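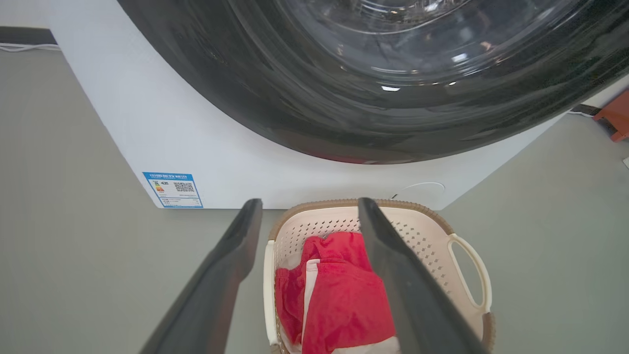

Big week for Brolico, our little manipulation stack! The new grasp planner is merged and I've been grinning at log files since 6 a.m. Thread, because I can't keep this to myself.

Laundry is such a great test for perception. A red knit-looking thing crumpled in a basket has no shape you can look up, so we quit fitting models to cloth. Civach (our segmentation node) now just scores folds by how pinchable they look from the wrist camera. 344 labeled frames got us going!

Then there's the washer door. Dark glass, glossy rim, reflections everywhere, and depth goes full of holes right where you want a surface.

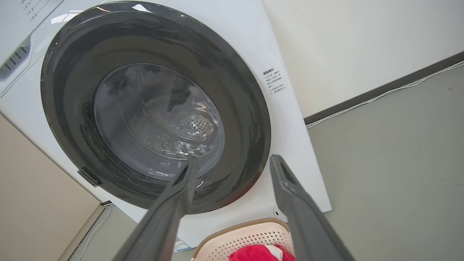

So now we fit an ellipse to the rim in color and only ask depth about the white front panel, which it's happy to answer. The door pose updates at 16 Hz and the planner gets a plane it can trust (love that plane).

Also new: replay in Robles. Scrub to any moment, change a cost weight, replan from there. I've cut my tuning time by 75 percent and my coffee intake by zero.

Next up is the door latch. If you've done contact-rich stuff with a compliant wrist, please tell me what controller gains you started from!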